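Runner keeps creeping on a printed cotton cloth – fixes that aren't tape?

Tables and Linens > Care, Storage and Fitting

platwood_end
Posted 19:40

I have a gingham cloth, light blue and white, on a Platwood dining table with a lacquered top. Over it goes a white runner with a scalloped edge. The cloth stays where I put it. The runner does not. By the end of a meal it has moved 8 cm towards whoever sits at the head, and the edges have rucked.

Both are washed at 40 and ironed. The table is 172 cm long and the runner overhangs at both ends. I have tried double-sided tape, which left a residue on the cloth that took two washes to shift. I would like something I can remove and refit weekly without marking either layer.

Secondary question. I lay the runner on the diagonal, because laid straight down the middle it hides most of the pattern on the cloth. Does the diagonal make the creep worse?

hemline5
Posted 19:58

Yes, it makes it worse. A woven runner is stable along its length and stable across it, and it stretches at 45 degrees to either. If you pull at a corner you are pulling on the bias. Laid diagonally on a rectangular table, every sleeve and plate drags it at something near that angle. Straight down the middle, most of the drag is along the grain.

Starch both layers. Medium on the cloth, heavy on the runner. It won't stop the movement altogether but it stops the rucking.

drawleaf
Posted 20:11

Disagree about starching the cloth. Starch makes cotton smooth. Two smooth surfaces slide. Starch the runner only and leave the cloth as it comes off the line, or iron it on the wrong side so the face keeps some texture.

hemline5
Posted 20:15

A light spray starch makes it smooth. A proper dip starch at medium strength leaves it slightly tacky once it has been on the table for an hour. I have done it both ways on the same cloth.

drawleaf
Posted 20:22

Tacky after an hour in a steamy kitchen, possibly. I wouldn't plan on it.

gravyline
Posted 20:47

Tack it. Four or five long stitches at each end in white thread, through both layers, and one pair in the middle. Takes five minutes to do and one to pull out. Use a fine needle and it leaves nothing. This is how it was done in the hotel where I trained, with 2 stitches at each corner and the rest hidden under the centrepiece.

Pins will do the same job but somebody always finds them with a wrist.

platwood_end
Posted 21:05

Tacking seems sensible. Would it show on a lace edge? Mine is a printed edge with cut scallops, so there are no holes to go through.

gravyline
Posted 21:09

Go in 1 cm from the edge, under the curve of a scallop. Short stitch on top, long stitch underneath. If there is a motif nearby, put the stitch inside the motif and match the thread to that.

lolmont_linen
Posted 21:33

Nobody has mentioned an underlay. Brushed cotton or felt between the tabletop and the cloth changes the behaviour of everything above it. The cloth sinks in slightly under weight and the runner follows. I use the Lolmont heavy felt, cut 5 cm short of the table edge all round so that it doesn't show in the drop.

drawleaf
Posted 21:41

She said the cloth doesn't move. The slip is between the cloth and the runner. Felt under the cloth does nothing for that layer.

lolmont_linen
Posted 21:50

It does, indirectly. On a hard top the two layers meet flat. On felt, each plate makes a shallow dish and the runner is held in it. Try it with a towel before you argue.

drawleaf
Posted 22:14

Tried it with a towel. I concede a small improvement with full dinner plates on. With side plates, none that I could measure.

scallop_and_check
Posted 07:20

I have nearly the same arrangement so I will set out what I did, including the parts that failed.

Cloth: pale blue and white gingham, printed with pink ribbon bows. Mine has a curved edge, so there are no corners to square the runner against. Runner: white, lace-look scalloped edge, printed with small pinkish-red bows. I also run it across at an angle, for the same reason as the original poster.

First attempt was non-slip mesh, the Robles shelf liner cut narrower than the runner. It held well. It also showed as a faint grid through the white fabric in daylight, and the runner sat proud of the cloth, so a glass placed half on and half off would lean. I removed it after a week.

Second attempt was weight. The idea is that a few heavier items along the centre line pin the runner down. Light decoration is no use for this.

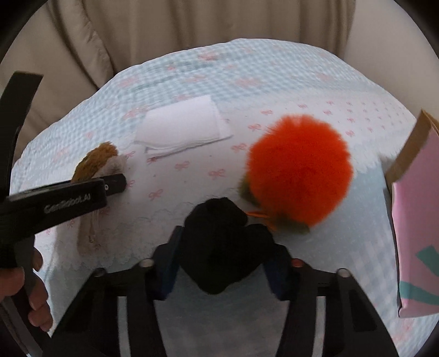 A big fluffy pompom looks substantial but contributes almost nothing. The same goes for folded napkins. They fill the space and they travel with the runner when it goes. What works is a low dish with a flat unglazed base, set where the runner crosses the middle of the table, and a second one nearer the end that gets pulled. Glazed bases slide on the runner, which only moves the problem up a layer.

Third attempt was tacking as gravyline describes, and that is what I have kept. With a curved edge I put the stitches where the runner passes over the rim of the table, so that the drop hangs free and doesn't tug.

One further point on matching prints. If both layers carry bows, use different sizes and keep the plain white ground of the runner between them. Mine are close in colour and it would look muddled without the white.

hemline5
Posted 07:52

Agree on unglazed bases. Check them for grit first – a rough foot will pull threads on a printed cotton faster than washing will.

Not convinced by bows on bows, but that is taste.

scallop_and_check
Posted 08:06

It is taste. I sanded the feet with fine wet-and-dry and there have been no pulls so far.

giltitz88
Posted 12:31

Alternative for anyone who doesn't sew: flat magnets. I have the Giltitz curtain weights, the disc kind. One goes under the cloth, one under the runner. They hold through two layers of cotton and can be left in place for a month. More than two pairs is unnecessary. Take them out before washing or they rust and mark.

drawleaf
Posted 12:44

On a lacquered top I would want something soft under the lower one. They will click together when fitted and that is enough to dent a finish.

giltitz88
Posted 12:58

Fair. A scrap of felt glued to the bottom face sorts that out. Mine is an old pine table, so I never bothered.

platwood_end
Posted 18:25

Thanks all. Tacked it this afternoon with white thread, five stitches at each end, still on the diagonal. Will leave the magnets for when the round table is in use.

Has anyone had shrinkage differ between the two layers? The runner seems a little shorter than it was in June and the cloth has not changed.

gravyline
Posted 18:39

Common if the runner is a looser weave. Pull it to length while damp and iron it dry from the middle outwards. If it has a polyester trim, the trim will stay the old length and cockle, and then you need to unpick it and ease it back on.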